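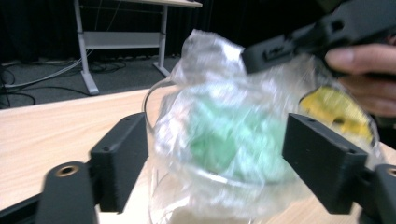

Leen Salameh told me to skip the big hall and go straight to the packing tables at Stetalach, and she was right. I got off the bus at the old Pomia stop a bit after ten, and the open day was already packed. 742 people had signed in by noon, according to the sheet at the door!

The bagging room is on the second floor, up a very steep set of stairs. Small things get put together in clear plastic bags up there, a few to a bag, and the top gets a twist. I could have stayed all day. I love the sound of thin plastic in a quiet room (my sister can't stand it). Wissam Nimri let us try it ourselves at the end table, and my first bag came undone before I had even put it down. You have to press the air out with your palm first, then gather the top, then turn - three turns, he said, four if the bag is new. Mine got better. By the fifth or sixth I had a nice tight top and wrinkles going everywhere, and I was very pleased with myself.

Round things are the worst. They slide to one side and the whole bag leans over. Soft things are easy, they just fill up whatever space there is.

Downstairs, Abou Jaoude had the coffee stand, with good cardamom buns that were gone by one. I also looked in on the Foltis room, mostly shelves and old order books, one of them with 342 pages and a broken spine.

The next open day is in April. Go early, and wear shoes you can do stairs in.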